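The Second State of the Gonholm Kitchens
How a set of 25 engraved plates was printed twice, and why the two printings are so often confused

By Solomiia Kobzar
7/25/19
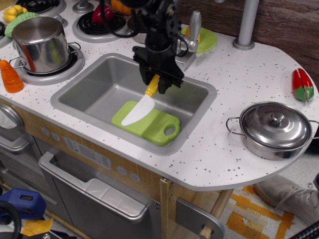

The engraver Jamitz is known to print collectors for a single work, a suite of 25 domestic interiors issued in the town of Gonholm and usually called the Kitchens. Two editions exist. Both were pulled from the same copper, and both carry the same title leaf, so a dealer's description that reads only "Jamitz, Kitchens, complete" tells a buyer very little. The plates differ in the small things. Plate 9 shows a chopping board with a round hole at one end for a handle, the same form as the lime-green one lying in the toy sink, and in the first state that hole is left as blank paper. In the second state it has been filled with cross-hatching.

The reworking was done by another hand. Anikó Bognár, who compiled the current catalog of the suite for the Csizmadia print room, attributes it to a pupil in the Grosska workshop, where the copper was sold after Jamitz died. Her evidence is technical. Jamitz cut his shadows in single parallel lines and let them swell toward the middle. The later lines are even from end to end and were laid in with a finer tool. Under a lens the two systems can be told apart on every plate except 14 and 22, which appear not to have been touched.

Paper is a less reliable guide. The first edition is on a laid stock with a heavy chain line, but the Grosska shop bought up the remainder and used it for part of its own run. Sets on mixed paper are common. The watermark, a bell over a bar, occurs in both.

The size of the second edition is known from a ledger entry made in February of the year of issue, which records 1000 impressions ordered and 722 delivered. Bognár takes this to mean individual sheets. If she is right, fewer than 30 full sets could have been made up, and the rest went out as loose prints. An older reading takes the figures as complete suites – a very large number for copper already worn by one printing.

Wear supports the lower count. On late impressions the fine hatching should fail first, and in the copies examined at Csizmadia it is still sharp. The plate numbers, which were scratched in lightly at lower right, are also legible throughout.

For anyone checking a set at home, plates 9 and 17 are enough. On 17 the second state adds a line of shadow under the window ledge. A set in which the two plates disagree has been assembled from both editions, and should be cataloged that way.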